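Shed and back door, quick tips before the nights draw in

Had three break-ins on our road since August so have been asked for this again. Nothing clever. Most of it takes an afternoon.

Padlock first. Closed shackle type, so there's hardly any metal showing to get croppers on. Then look at the hasp, no good having a decent lock on four little woodscrews. Coach bolts right through the door, big washers inside, nuts done up tight. Same with the hinges. If the hinge screws are on the outside, swap one per hinge for a clutch head that only goes in.

Shed window - old net curtain or a bit of frosting film. They look in before they bother. Danjuma Edet sprayed his with fake snow and left it up all year, does the job.

Mark your tools. UV pen is fine but wears off handles, so engrave too. Postcode and house number. Photograph the serial plates, keep the pictures somewhere that isnt the phone you leave on the bench. The police here had 200 recovered tools on a table last year and only 70 went home, the rest had nothing on them to say whose they were.

Keys. Not on the hall table, not on a hook by the back door, not in a dish on the kitchen side where anyone can see it through the glass. Drawer, other side of the room. Car keys specially, upstairs at night.
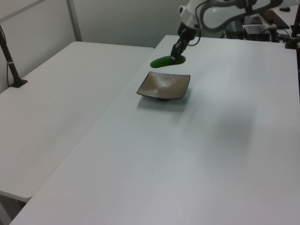 Square glazed dish with a dark rim.

Letterbox, fit a cowl on the inside. Ten minutes, two screws. Stops the hooked cane trick.

Ladders. Chain it flat to the wall, or indoors. Wanpen Phuthong's lot went up her own ladder to get in the bathroom window. Wheelie bins as well, move them away from flat roofs.

Gravel under the windows, the coarse sort. Noisy to walk on and the cat won't use it. Lights on a sensor, set high enough it can't be twisted round.

If you do get done: don't tidy up. Ring 101, 999 if they're still about. Crime number before you ring the insurers, they will ask for it. Dont touch the door handle or the window catch till someone has been out to look.

More next week on bike storgae.

Related tips
Getting fingerprint powder off gloss paint
Freeing a seized padlock
Which screws for which hinge
Boarding up a broken pane overnight
Timer plugs while you're away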